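Handheld gripper demos vs. teleop: does the Lultine result hold for soft objects?

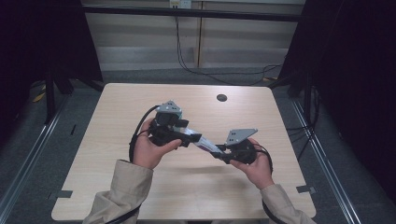

2 min read

Search questions, tags, users

Iltness
The Lultine writeup trained on 50 demos per task recorded with handheld grippers and matched a teleop baseline. All its objects were rigid. Has anyone tried two-handed tasks on something soft?

Kamolrat
Yes. With 50 demos we got poor results on soft items. Going to 2,594 short clips fixed most of it. Both grippers need to share one clock. Ours were off by 7 frames until January and the policy kept letting go early on one side.

Hulldale
just use teleop

We use cookies to remember your settings. Accept | Manage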